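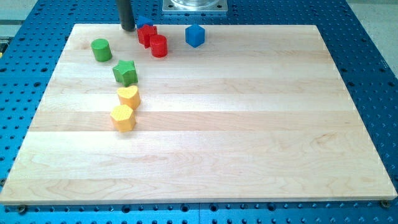 Maple board on the blue table, shape blocks on top. Thread on the board, mostly.

1/ The board is edge-glued maple, long strips side by side. You can see the color shift from strip to strip: cream, pale honey, a bit of pink. I did not sort them. Sorting takes an afternoon and the finish evens out some of it anyway.

2/ Stock came from Skollberg as a bundle of short-run offcuts, 129 for the lot. Mixed grain. The wavy figure near the front edge came in the same bundle at the same price.

3/ Figured maple tears out under a dull planer knife. I took that part down with a card scraper and left the planer for the straight-grained strips. Slower, less sanding after.

4/ Length is 799 mm. It was meant to be 800. The last millimeter went to squaring the end, and I would make the same cut again.

5/ Fixing: there is a round screw head at each front corner, down into the table. Wood moves across the grain, very little along it. Strips run left to right, so the movement is front to back. Do not pin a wide panel hard on both long edges and expect it to stay flat through a heated winter.

6/ I learned this on the previous board, which was Kos beech, fastened tight all the way round. It went up in November and had a 9 mm crown by spring.

7/ The table is perforated metal on a regular grid, some of the holes threaded. Good for fixing things down. Bad for small parts. A board over the top solves the small parts problem and gives you a surface you can wipe.

8/ Note the seam in the blue at the front center. If you bridge two sections like this, put a straightedge across before the board goes on. A step you can barely feel with a thumbnail will rock a flat panel.

9/ Finish is Voreck hard wax, matte, two thin coats. Gloss looks better for a week and then shows every scratch. Matte also makes it easier to see block edges under overhead light.

10/ Blocks: eight out, all from the Kendau sorting set. Green cylinder, green star, yellow heart, yellow octagon, a couple of red ones, and so on. The heart and the octagon have a slight texture on top. Dust sits in it. Dry toothbrush, no soap.

11/ Someone will ask about cost. Lumber, wax, glue, abrasives and a new scraper came to 1,324 in total, and the abrasives were a larger share than I want to admit. Prices as of 29/04/2024.

12/ Remaining job: a light chamfer on the front edge. It is square now and square maple edges dent. 45 degrees, one pass with a block plane, then wax the bare wood the same day.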